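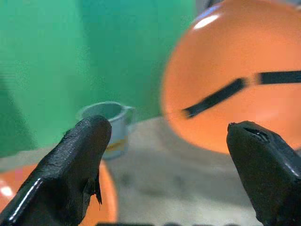

Thread on changing the way I eat lunch at work, for the people who asked after my last post. Long one.

Background: I worked at Pollard for years and ate at my desk the whole time. Sandwich in the left hand, mouse in the right. In February I stopped. No doctor told me to. I got tired of finding crumbs in the keyboard and not remembering what I'd had.

The rule is simple. Lunch is 30 minutes, away from the screen, sitting down, with real dishes. Phone stays in the coat. If a meeting lands on it, lunch moves but it doesn't get shorter.

First week was bad. I finished eating in 6 minutes and then sat there looking at the wall. I had no idea I ate that fast. I went back to my desk early every day that week and told people I was "trying something."

Second week I started bringing food that takes longer to eat. Soup. Anything with bones in it. Oranges you have to peel. Salad with the dressing on the side, so there's a step to do.
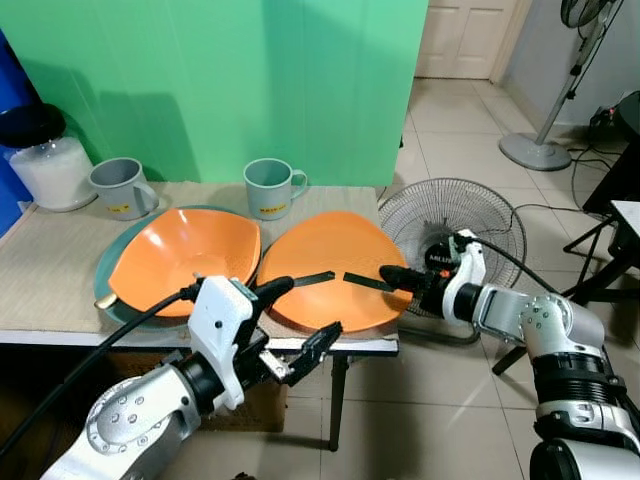

Soup has been the best of these. You can't eat it fast if it's hot and you can't eat it while typing. I make one pot on Sunday and it covers most of the week. By Thursday I'm sick of it and buy something.

The pot I make most is white beans, carrots, an onion, a can of tomatoes, and whatever green thing is going soft in the fridge. Salt at the end. It costs me very little and I've stopped trying to improve it.

Someone asked about bread. I buy a loaf of rye from Jelínek on the way home Saturday, slice it, and freeze it. Two slices come to work in a bag and they're thawed by noon.

Dimas Kusuma sits across from me and started coming along in the third week. We don't talk about work. That wasn't a rule, he just said on the first day that he'd rather not, and I was fine with it. Mostly we talk about his truck.

On the days he's out I read. Paper, not phone. I got through a whole book on canal building that had been on my shelf since I moved. Now I'm on a mystery and I don't think much of it, but I'll finish.

Things I bought: a wide-mouth thermos and a cloth napkin. Things I thought about buying and didn't: one of those stacked lunch boxes with the clips, a heated bag, a folding fork.
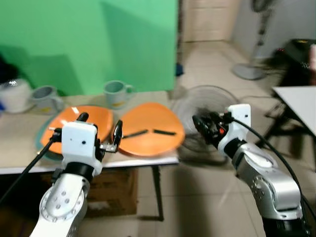
A few people replied that their boss would never go for it. Maybe so. Mine never said anything for or against. I put a block on my calendar that says "lunch" and left it public. People scheduled over it twice and I moved it both times. Now they mostly leave it alone.

If you're hourly and your break is unpaid, it's your time already and I'd take every minute of it. If you're on a floor where someone has to cover for you, that's a different problem and I don't have an answer for it.

Kalliopi Nikolovski asked if I get less done. I don't track it closely. I used to get nothing useful done between 2 and 3 in the afternoon, and now I get some things done in that hour. So it's probably even, or a little better.

I do snack less. The bag of pretzels in my drawer used to last a day and a half. The one in there now is weeks old and I should throw it out.

Weight: no change. I'm putting that in because somebody always asks. My pants fit the same as they did in winter.

What did change is dinner. I used to come home starving and eat standing up at the counter. Now I can wait long enough to cook. We've had more actual meals at the table this spring than all of last year, and the kids have mostly stopped complaining about it.
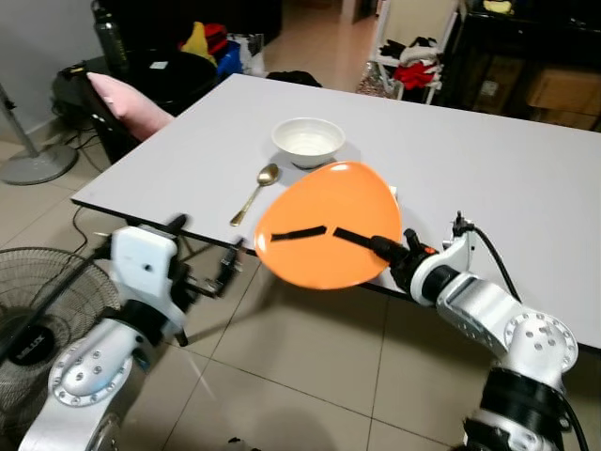 Real dishes are the part people push back on, so I'll explain. Eating out of the container makes me hurry. I don't know why, it just does. A dish you have to wash afterward slows the whole thing down and gives it an end. You don't need a set. A white bowl and a metal spoon will get you through every lunch I've described here, and a plastic plate is fine under the bread. I keep mine in the bottom drawer and wash up in the break room sink before I go back.

One more on restaurants. I go to Zisel once every couple of weeks, for the dumplings. It's a walk each way, so I only get part of the 30 minutes sitting down. I count it anyway. I like the walk.

Days I've failed: plenty. End of the quarter I ate at the desk four days in a row — granola bars, mostly. I didn't make it up later or feel guilty. Monday I went back to the soup.

If you want to try it, pick one day a week and start there. Wednesday is good. I'd skip Friday, half the office goes out and you'll get dragged along.

I'll post the bean soup with amounts when I next make it. I've never measured anything so I'll have to write it down as I go.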